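Home Shop Guides Repairs Contact Cart

We use cookies to keep your cart from emptying itself. OK / Manage settings

Filed under: Particle & Radiation > Cloud Chambers

Ririk Tabletop Cloud Chamber, no dry ice needed

I've been selling physics gear through Mota for a good while now, and this is the item I get the most email about, so I've rewritten the page from scratch (updated Apr 30, 2025). It's long. If you only want the price and the box contents, they're further down. If you want me to go on and on about particle tracks, you've come to the right shop!

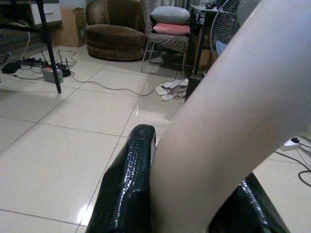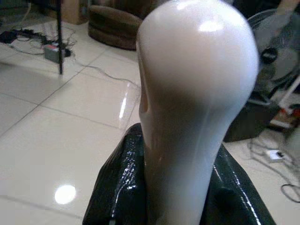

What it does

The Ririk lets you see the paths of charged particles passing through a box of alcohol vapor. You don't see the particles themselves, they're far too small for that. What you see is a little trail of droplets that forms where a particle has gone by and knocked electrons off the air molecules on its way. The trail hangs there for a moment, drifts, and sinks. Then there's another one. Then three at once, if you're lucky, and somebody in the room shouts.

Some of those particles started out as cosmic rays hitting the top of the atmosphere, and some come from ordinary natural radioactivity in the air and the building. You don't need a radioactive source of any kind to see tracks. I want to be really clear on that, as it's the first question I get from parents. The chamber doesn't make radiation. It just shows you what is already going through the room, and through you, all day long.

How it works, the short version

There's a felt strip around the inside of the lid, and you soak that with isopropyl alcohol. The alcohol evaporates up top where it's warm and sinks toward a black metal plate at the bottom, which is very cold. Just above the plate you get a thin layer of vapor that is cold enough to turn into liquid but hasn't had a good excuse to do it yet. (The word for this is supersaturated.) A charged particle comes through, leaves a string of ions behind it, and there's the excuse. Droplets form on the ions and you get a line of mist.

In the old style of chamber the cold came from a slab of dry ice underneath. I did it that way for years and it works beautifully, but you have to find the dry ice, drive home with the windows cracked, wear proper gloves, and use it all up that evening. The Ririk has a stack of thermoelectric coolers under the plate, and a small water loop to carry the heat away. You plug it in, you start the pump, you wait.

And you do have to wait! Please don't write to me five minutes in. The plate has to get properly cold and the vapor has to settle, and in the meantime you'll see something like fine rain falling near the plate. That's normal. The rain is a good sign. Tracks come after the rain.

What you'll see

Short, fat, bright tracks are alpha particles, mostly from radon in the air. They look like someone drew them with chalk. They lose energy quickly, so they don't go far, and they leave a thick trail while they're at it.

Long, thin, straight ones are usually muons, or sometimes fast electrons. Muons are my favorites. They're made high up in the atmosphere and by rights most of them ought to have decayed before reaching the ground, but they're moving so close to the speed of light that their clocks run slow from where we're standing. So there's relativity, going through a box on your kitchen counter.

Thin ones that wander all over the place, with kinks and curls, are slow electrons. They get bounced around by every atom they meet. Kids love these and call them worms.

Now and then you get a track with a sharp corner in it. I won't promise you one. There are a few things that can cause it, including a muon decaying into an electron and two neutrinos (you won't see the neutrinos), and also plain old scattering. People send me photos asking which one they've got and most of the time I can't tell either.

What's in the box

- Chamber body with clear acrylic walls and lid
- Cooling base, made by Corent, with the black plate already fitted
- Water pump and 4 lengths of tubing, one of them a spare
- Storel side light, 1000 lumens, on a bracket
- Felt strip, plus a second strip for when you wear out the first
- Power supply and cord
- Printed guide with track drawings (I drew them, go easy on me)

Not in the box: the alcohol. I can't ship it. Buy the purest isopropyl you can get, from an electronics supplier or a decent hardware store. The ordinary rubbing alcohol from the drugstore has a lot of water in it, and you'll get frost on the plate and a very dull evening.

You also need a bucket or a big bowl for the water loop, and some ice helps if the room is warm.

Price

The full kit is $500. The Storel light on its own is $49 if you already have a chamber and want better lighting. I haven't raised the kit price since I started carrying it and I'd like to keep it there, but the cooling bases come from Corent and I don't set what they charge me.

Schools can order on account. Just send me the purchase order and I'll get it moving, no special form.

Setting up

Put it on a level table. I mean actual level-with-a-bubble level, as the alcohol pools on the low side otherwise and you lose half your plate. Fill the bucket, drop the pump in, run it for a minute and look for leaks at both fittings before you turn on the cooling. Never run the cooling without the water going. The base has a cutoff that should save it, but I've repaired two where the owner relied on that, and I'd rather be doing anything else.

Soak the felt until it's wet all the way around but not dripping. Put a thin film of alcohol on the plate too. Lid on, make sure the gasket is seated, and then leave it alone. Every time you lift the lid you let in warm air and start over.

Turn the room lights down and bring the side light in low, so the beam skims across just above the plate. This matters more than anything else I can tell you. If the light comes from above, you'll be staring at a bright plate and seeing nothing. Low and from the side, with your eyes looking down at an angle, and suddenly there they are.

If you see nothing

Nine times out of ten it's one of these. The lid isn't sealed, so there are swirling drafts and the rain is blowing sideways. The felt has dried out. The water in the bucket has warmed up (stick your hand in, if it feels like a bath then add ice). Or the light is too high.

If you get a thick fog with no tracks in it, the air inside is probably still full of dust. Give it more time and it usually clears on its own as the droplets carry the dust down.

Static on the acrylic can also mess things up. Wipe the outside with a slightly damp cloth. Please don't use glass cleaner on acrylic, ever. It goes cloudy and there's no fixing it.

Safety stuff I really do need you to read

Isopropyl is flammable and so is its vapor. No candles, no gas stove, no smoking, and open a window. Don't fill the felt while the light is on and hot. The plate gets cold enough to hurt skin, so don't let small fingers test it. An adult should do the filling and the emptying. When you're finished, switch off the cooling, let the plate come back to room temperature, then take the lid off outside or somewhere with good airflow and let everything dry before you pack it up.

Questions I get

Can I add a magnet and see the tracks bend? You can try! A strong magnet will curl the slow electrons a little if you get it close. Muons are carrying so much momentum that you won't notice any bend with something this size.

Will it work in a basement? Yes, and you may get more alphas down there, as radon tends to collect in basements. It isn't a radon test though. If you're worried about radon, get a real test kit.

How long can it run? Until the felt dries or the bucket warms up. I've left one running through a whole open evening with top-ups of ice and one refill of alcohol.

Does it work at altitude? Better, if anything. There's less atmosphere over your head, so more of the cosmic ray stuff gets down to you.

Can I film it? Yep. Lock the focus on the plate by hand, or your phone will keep hunting for the lid.

Shipping and returns

I pack these myself and they go out in the order they came in. December is always a scramble, so if it's meant as a gift, please order early and put a note in the comments box telling me so. If something arrives cracked, send me a photo and keep the packaging. Unused kits can come back for a refund, and used ones can too if there's a fault I can't talk you through.

Spare felt, tubing and gaskets are on the parts page, and the track guide is there as well if you've spilled alcohol all over yours.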